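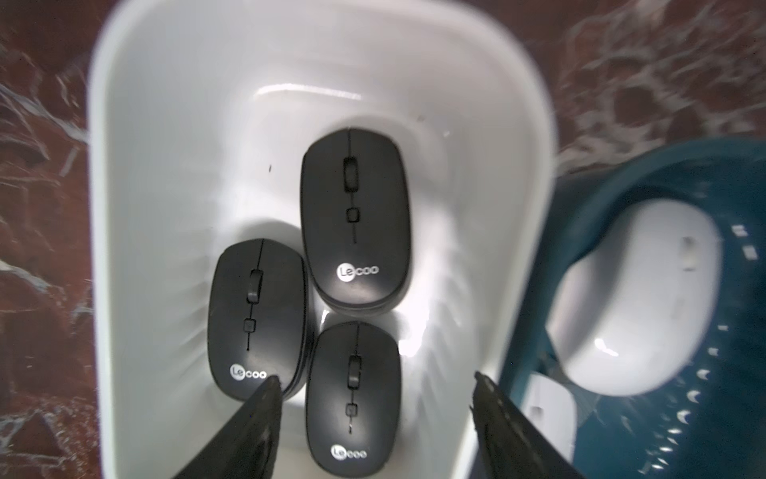 Filed under: Reviews / Clip Art & Vectors / Card Making

I make greeting cards at my dining room table, mostly for the church fair and for a gift shop that takes a few dozen off my hands every season, and I can't draw. I can letter a little, I can fold a straight edge, and I have strong feelings about envelopes, but ask me for a robin and you'll get a potato with feet. So I've bought a lot of clip art over the years, and when Shirin Arabzadeh from my card swap told me she had switched to the Dorkine Seasons Bundle, I went home and bought it that same night (with a cup of tea and very little self-control).

The bundle is one big download with 1,900 vector illustrations in it, sorted into folders by holiday and by season. You get each drawing as an SVG, an EPS and a flat PNG with a clear background. It cost me $29, and that covers cards you sell as well as cards you give away, up to a limit I will never come near in my life.

First, the drawings themselves, which are lovely. They're done in a flat style with a fine, slightly wobbly outline, so they look as if a person made them on a good day. The winter folder is my favorite by a mile. There's a row of mittens on a string that I've already used on three different cards, and a little tipsy-looking snowman that makes my husband laugh every time he passes the printer. Spring is strong too, with plenty of tulips and a very good wheelbarrow. Autumn is mostly pumpkins. I like a pumpkin, but I could have done with fewer of them and a few more acorns.
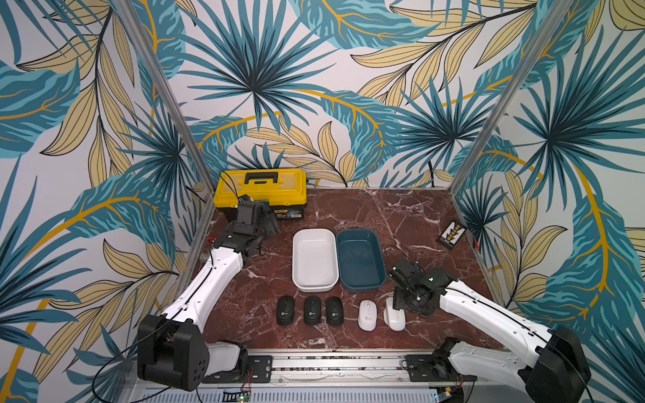 Opening the files was easier than I feared. I use Nerkley on an old laptop, and the SVGs came in with their layers named in plain words, "scarf" and "hat" and so on, so changing a red scarf to a green one took me no time at all. With my last set, from Nedmont, every shape was called "path" and a number, and I once spent a whole Sunday afternoon hunting for a carrot nose. The EPS files were a little fussier. A few of the New Year's ones opened with a white box behind the drawing, and I had to click it and delete it each time. Not a tragedy, but worth knowing if your program only takes EPS.

Printing is where I get picky. I ran a test sheet on my usual heavy cream stock and the outlines stayed crisp all the way down to gift tag size, even the tiny holly berries. The reds came out a touch orange. I darkened them a little and was happy, though it did take a couple of wasted sheets, and that paper isn't cheap! 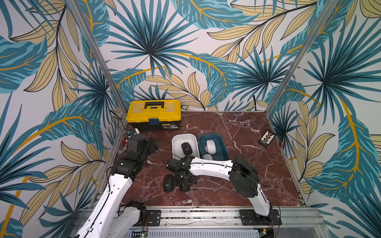
Now for my grumbles. The search page that comes with the bundle is not much help. I typed in "bird" and got ducks, an owl, and for some reason a teapot. You're better off opening the folders with large icons showing and just scrolling, preferably with a snack. The ready-made greetings are also set in a font I find stiff, all capitals and very wide, and I've swapped it out on every card so far. And there's hardly anything for sympathy cards, only a lily and a candle, when those are the ones people ask me for all year long.

I did write to ask about the orange reds, and a very patient man named Iddrisu Addo wrote back the next morning with a set of color numbers to try for cream paper. They worked better than my own guesses, so I've taped them to the side of the printer.

If you already own the Shahbazi holiday set, you may find you have enough snowmen and wreaths to be going on with, though I think these are drawn with more care and the spring folder alone would tempt me. For anyone starting from nothing, I'd say go ahead and buy it. Four and a half stars from me, and I'd gladly give the other half for some acorns and a decent sympathy folder.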